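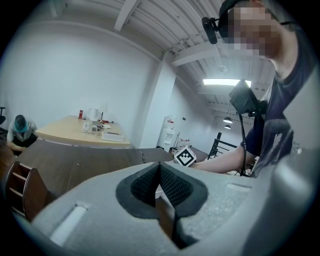
Search tickets Search this log Clear

Reading time: 7 min

Ticket: Gestar policy result does not reproduce on our bench
Component: Ellis (pose and dataset tools)
Opened by: Angharad Powell
Opened: 14/01/2022
Status: open, downgraded from "blocking" to "needs evidence"

Summary as filed

The Doltitz write-up claims that a policy trained only on demonstrations from the hand-held gripper, with no robot in the loop during collection, carries across to the Gestar arm with "no meaningful loss". I have followed the recipe as written and I don't get that. I get a policy that reaches well, closes at the wrong moment, and then carries on to the drop-off as though it were holding something. I'd like somebody to tell me which of my steps is wrong, or else change the wording of the claim.

What I ran

Collected 333 demonstrations of the pick-and-place task. Ran them through Ellis with the default settings, trained with the settings in the write-up, and put the result on the arm. I didn't tune anything. The recipe says nothing needs tuning, so I took it at its word.

Expected: behaviour like the clips on the project page.
Got: see above.

Reply 1, from the Ellis maintainers

Thanks for the detailed report. 333 is on the low side. The published result used 800. Could you collect more and re-run before we look at the pipeline?

Reply 2, Angharad

I can, and I will, but I don't accept it as an answer yet. The learning curve in the write-up is flat well before 333. If the curve is right then my sample is big enough. If my sample is too small then the curve is wrong. I'd be happy with either, but please pick one.

Also, "collect more" is the reply on every other ticket I've read in this tracker. It can't be the cause every time.

Reply 3, maintainers

Fair point about the curve. It was measured in simulation replay, with the real arm used only for the last point. We should label that. Could you send the rejection log from Ellis?

Reply 4, Angharad

So the flat part of the curve has never been near a real arm. That needs to go in the caption, and in April when the next version comes out I'll be checking that it did.

Rejection log attached to the ticket. Short version: Ellis threw out very little. I expected more, given how much the operators were moving. That makes me suspicious of the filter, so I went looking there first.

Troubleshooting notes

I'm keeping these in order so that somebody else can follow them, including the parts that led nowhere.

Check A. Clock offset between the gripper stream and the head stream.

If the two streams disagree on time, the policy learns to close early or late, which matches the symptom. I tapped the gripper on the bench at the start of a handful of recordings, so the tap could be heard in one stream and seen in the other. The streams lined up at the start. They did not line up at the end of the long recordings. The drift is small, and small enough that the maintainers' sync test passes, because that test only looks at the first tap.

Does it explain the failure? Partly, maybe. I corrected for it and retrained. The arm closed a little nearer to the right moment and still carried nothing to the drop-off on too many runs. I'm calling this a real bug and not the main one.

Check B. Marker cube.

Pose is anchored to the printed cube at the start of each session. If somebody bumps the cube halfway through, everything after that is off by the size of the bump, and Ellis won't complain, since it only reads the cube once. I re-read it at the end of each session using a script of my own. In 2 sessions the cube had moved. I dropped both and retrained. No change that I'd be willing to defend.

I still think reading the cube once is asking for trouble. Could it be read whenever it's in view? The information is already sitting in the recordings.

Check C. Operator arm across the view.

The head camera sees the operator's forearm for much of each demonstration. The robot has no forearm of that shape or colour. The write-up says the policy ignores this because the gripper camera dominates. I couldn't find any measurement behind that sentence. I masked the forearm out and retrained, then did the opposite and trained with the head view removed altogether.

Masked: no clear difference.
Head view removed: slightly better grasps, worse reaching.

I don't know what to make of the second one. If the head view were harmless, taking it away shouldn't improve the grasp. I would want this repeated by somebody who doesn't already have an opinion, and I have one.

Check D. Grip material.

Dead end, written up anyway. I wondered whether the pads on the hand-held tool slipped less than the ones on the arm, so that people got away with sloppy closes that the arm then copied. I swapped pads between the two. The failures stayed exactly where they were. Please don't reopen this one on my account.

Check E. The gripper width signal.

This is where I'd put my money. On the hand-held tool, the width recorded is the width the fingers are at. On the arm, the width sent is the width the fingers are told to go to. When the fingers close on an object they stop at the object, so the recorded width is the width of the object. Play that back as a command and the arm closes to just touching, with no squeeze. It then lifts, and the object stays on the bench.

Ellis has a setting for this, called squeeze_margin. The default is zero. It isn't mentioned in the write-up. I found it by reading the code, under a comment that says "set per lab".

Reply 5, maintainers

Yes, squeeze_margin should be set for your gripper. We assumed people would do this as part of normal calibration. We use 3 mm on our own arm.

Reply 6, Angharad

Then the published result was not produced with the published recipe. I don't say that to be rude. It's the whole question in this ticket. "No tuning needed" and "set per lab" can't both stand.

I've set it to 3 and retrained on the same data, with the drifted sessions still removed and the clock fix in. Grasps now mostly hold. The policy looks a great deal more like the clips. I'd still not write "no meaningful loss" over it, because I haven't got a fair baseline to compare with. What was the comparison in the original? The table says "teleoperated", with no count of demonstrations beside it. If the teleoperated set was much smaller then the two bars on that chart aren't measuring the same thing.

Reply 7, maintainers

The teleoperated baseline came from the Eltilon set. We'd have to ask them for the number of demonstrations. It was smaller, we know that much.

Reply 8, Angharad

Please ask. Until then I'd treat the headline comparison as unsupported. It may well be true. The hand-held approach is quicker to collect with, people pick it up without much coaching, and I've no wish to go back to driving the arm around with a joystick. None of that tells me whether the policies are as good.

Where things stand

Fixed on our side, patch offered: clock drift over long recordings. The sync test should use a second tap at the end as well.

Worked around on our side, wants a proper fix: cube pose read only once per session.

Cause of most of the failures here, in my judgement: squeeze_margin left at its default. The default should be an error asking for a value. A zero that runs quietly will catch the next lab the way it caught us.

Not explained: why grasps improve when the head view is removed. I've split this into its own ticket so it doesn't get closed with this one.

Not answered: size of the Eltilon baseline.

Withdrawn: pads.

Requested changes to the write-up

1. Label the learning curve as simulation replay.
2. State the squeeze margin used, and drop "no tuning needed".
3. Give the number of demonstrations next to every bar in the comparison chart.
4. Either measure the claim about the head view or take the sentence out.

Reply 9, maintainers

We can do 1 and 2 straight away. 3 depends on Eltilon. For 4 we'd like to see your masked runs first, if you're willing to share them. OK to close this and track the rest separately?

Reply 10, Angharad

Masked runs are uploading now, with the seeds and the config files. Leave this open, please. The title says the result does not reproduce, and what I have so far is a result that reproduces after a change that wasn't in the recipe. I'll collect up to the full 800 with the margin set and the cube checked at both ends of each session, and post the numbers here whichever way they fall.

One thing for whoever runs it at your end: keep the raw recordings from before Ellis touches them. I nearly didn't, and Check A would have been impossible from the processed files alone — the timestamps get rewritten on import.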